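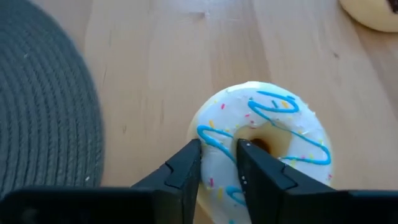

Closton, 11/25/19

Closton Patrol Call Log – Read Me First

Hello, and thank you for stopping by! This folder holds 3662 calls for service handled by the Closton police over one April, typed up from the paper dispatch sheets by me, Thiện Ninh, mostly in the evenings and with a good deal of coffee.

Each row is one call. The columns are call number, hour, beat, reason for the call, unit sent and how it was closed. There are six beats, and Zallano is the busiest of them by a long way (anyone who has tried to park there will understand).

Please take care with the closing codes. In 984 rows the sheet only says "cleared," and I left it just like that, even where I thought I could guess the rest. Officer names and badge numbers were taken out before I ever started typing, and house numbers are cut back to the block – so 614 becomes 600.

The hour is local time on a 24-hour clock. Blank means the dispatcher left it blank.

The file opens fine in any spreadsheet program. I made mine in Imovton, which likes to turn beat codes into dates, so set that column to text before you do anything else.

Use it however you like, and do write to me if you find a typo – I am sure there are plenty, and fixes go into the next copy.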